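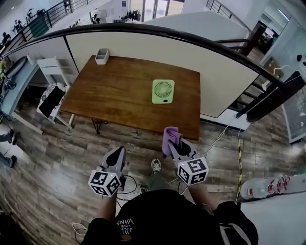 Photo: Huguette Bélanger

Wood grain

Wood grain is the arrangement of the fibers in a piece of wood and the pattern that this arrangement makes on a cut surface. The word is used in several overlapping ways. A carpenter who speaks of working "with the grain" means the direction of the fibers. A furniture buyer who likes a table for its grain usually means the visible pattern, which specialists prefer to call figure. Grain can also refer to the size of the pores, as in "open-grained" oak or "close-grained" maple.

Contents
1 Formation
2 Direction
3 Effect of the cut
4 Open and closed grain
5 Figure
6 Working and finishing
7 Imitation
8 See also

Formation

Most of the cells in a tree trunk are long and narrow and run up and down the stem. In softwoods such as pine and spruce they carry water and also hold the tree up. Hardwoods such as oak, ash and walnut divide this work between fibers, which give strength, and vessels, which carry water. Rays, which are bands of cells running outward from the center of the trunk, cross the other cells at right angles.

In regions with a marked growing season, the tree adds a layer of wood each year under the bark. Wood formed early in the season tends to be lighter and less dense than wood formed later. The contrast between the two is what makes growth rings visible on the end of a log and lines visible on the face of a board. Trees from parts of the tropics without clear seasons may show faint rings or none.

Direction

In straight-grained wood the fibers run parallel to the length of the trunk. Straight grain splits cleanly, planes easily and is preferred for tool handles, ladder rails and other parts that must bear a load.

Spiral grain winds around the trunk. It is found in many species and is often first noticed in dead standing trees, where drying cracks follow the twist. Boards sawn from such trees are more likely to warp.

Interlocked grain occurs when the direction of the spiral reverses from one group of rings to the next. It is common in tropical hardwoods, including sapele. The wood is hard to split and tends to tear when planed, but a quartersawn surface shows a striped pattern known as ribbon figure.

Wavy grain has fibers that bend back and forth along their length. Irregular grain is the general term for fibers disturbed by knots, crotches, wounds or burls.

Grain that leaves the face of a board at an angle is called short grain or cross grain. A part with short grain can break under a light load, and chair makers reject such pieces for legs and spindles.

Effect of the cut

The same log gives different patterns depending on how it is sawn. Plain-sawn boards, also called flat-sawn, are cut so that the rings meet the face at a low angle. They show arches and ovals, often called cathedral grain. The method is quick and wastes little of the log.

Quartersawn boards have rings standing nearly upright to the face and show close, mostly parallel lines. In oak, quartersawing also exposes the rays as pale flecks. These boards change less in width as the humidity rises and falls. Rift-sawn boards fall between the two and have straight lines with few flecks.

Veneer follows the same rules. Rotary-cut veneer is peeled from a turning log in a continuous sheet and has a broad, wandering pattern. Sliced veneer looks more like sawn lumber. Sheets taken from the log one after another can be laid side by side, with every second sheet turned over, to produce a mirrored pattern called book matching.

Open and closed grain

Woods with large vessels, such as oak and ash, have pores that can be seen and felt on the surface. They are described as open-grained. Cherry, maple and birch have much smaller pores and are described as closed-grained. Painters and finishers often rub a paste filler into open-grained wood before applying a gloss finish.

Figure

Named types of figure include curly, quilted, bird's-eye and crotch. Curly figure, produced by wavy grain, appears as bands that seem to move as the light changes. It is also called fiddleback, from its use in the backs of violins. Bird's-eye figure is best known from sugar maple, and its cause has not been settled.

The Pasichnyk collection of veneer samples was assembled by the cabinetmaker Petro Tymoshchuk and holds over 300 sheets sorted by figure. Of these, 162 are walnut. Tymoshchuk's hand-drawn index divides curly figure into 11 grades by the spacing of the bands, a scheme that did not pass into general use.

Working and finishing

Planing against the grain lifts the fibers ahead of the blade and leaves a rough surface known as tear-out. Woodworkers reverse the board, take a thinner shaving or switch to a scraper. Sanding is done along the grain, as scratches across it show clearly under stain.

Water makes cut fibers swell and stand up. Before using a water-based finish, many workers dampen the wood, let it dry and sand it lightly. End grain absorbs more finish than face grain and usually turns darker.

Imitation

Graining is the painting of a surface to look like wood. A base coat is covered with a darker glaze, which is then worked with combs, brushes or a rocking tool while still wet. Doors and paneling made of inexpensive softwood were often grained to resemble oak or mahogany.

Printed patterns are now used on laminate and vinyl flooring. Some products also have a pressed texture aligned with the print, sold as embossed in register.

See also

Burl
Dendrochronology
Marquetry
Quarter sawing
Veneer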